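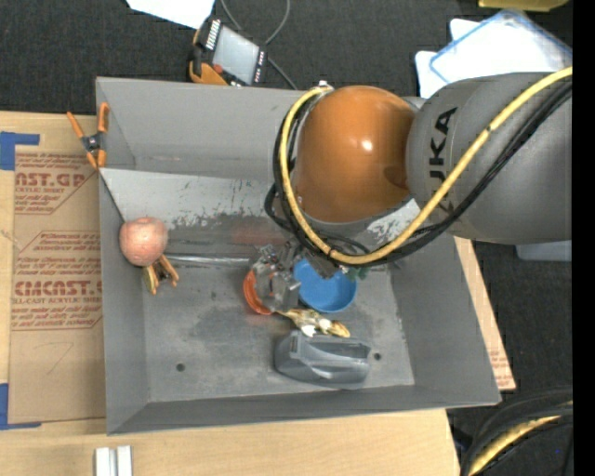
The gray metal bin on its wooden tabletop, with the blue bowl, the mottled ball and the spring clamp in among the rest.

I have a weakness for bins. Give me a deep one with tall sides and a scuffed floor and I'll happily lose an afternoon with my sleeves pushed up, and if you've ever been to a church sale with me you already know this and have probably waited in the car.

So when my editor asked for something on household odds and ends (the stuff that lives in no drawer in particular), I said yes before she'd finished the sentence. We all have it! Mine used to be a dresser drawer, then two dresser drawers, and by April it was a dresser drawer, a boot box and most of the windowsill.

What I love about a big open bin is the company things end up keeping. A bright blue bowl has no business near a spring clamp. In a cupboard they'd never meet. Toss them in together, though, with a pinkish-orange ball leaning on the wall and a dark gray plastic container down near the front, and suddenly you're looking at colors you'd have paid a decorator to come up with. That blue against the reddish-orange! I've been thinking about painting my back hall those two colors ever since, and my husband has been thinking about talking me out of it.

I called Dace Rozīte, who ran the swap table at the Castell community hall for years and once got 114 households through the door in a single morning. She's a bin person too. Her rule is that round things go in first and long things last, and she doesn't care what any of it is for. "If you sort by use, you'll stand there all day arguing with yourself about a clamp," she told me. I tried it at home and she's right, I had the boot box done before my coffee got cold.

Florian Boyer, her partner at the swap table, is dead against it. He wants five small tubs, labeled, lids on. He says a deep bin is where good bowls go to get chipped, and I'll admit I had a cereal bowl in mind when he said that (green rim, my grandmother's, still sore about it). He did soften a little on metal. It wipes down, it doesn't sag, and the dings make it look better, which you can't say for the cracked tote in my garage.

I ended up with one of each. The small tubs hold batteries, string, picture hooks and the 68 loose buttons my niece insisted on tallying. Everything else gets the bin: the clamps, the balls the dog has given up on, the plastic containers whose lids went off to live somewhere else. Once a month I tip it out on an old sheet on the kitchen floor and go through the lot with the radio on. Last time I found my good tape measure and a whisk I'd already replaced. Twice.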